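Getting ready for a charity bake stall without losing your mind

I've done the stall for our local hospice every March for years now, and I still get messages asking how I manage it from such a tiny kitchen. The short version is that I start early and bake flat things! Traybakes travel well, stack well and sell by the square, so I make three big ones and leave the fancy cupcakes to braver people.

Line your tins with two strips of baking paper, crossed over, with plenty hanging out at the sides. You can then lift the whole slab out and cut it on a board (a long bread knife, wiped between cuts, gives you lovely clean edges).

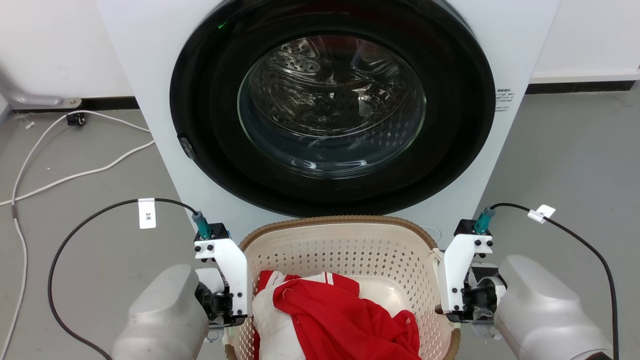
Aprons and tea towels go in together on a hot wash the night before, with no fabric softener, as it stops the towels drying cups properly. The tablecloth I roll round a cardboard tube when it's ironed, so it turns up without a single crease.

For the float, I take roughly 300 coins in small change, sorted into old jam jars. Write your prices on card in thick pen and put the ingredients on the back, nuts and all, because people will ask.

Last thing, pack the car in reverse. Cloth and cash go in last so they come out first, and the cakes sit flat on the floor behind the front seats.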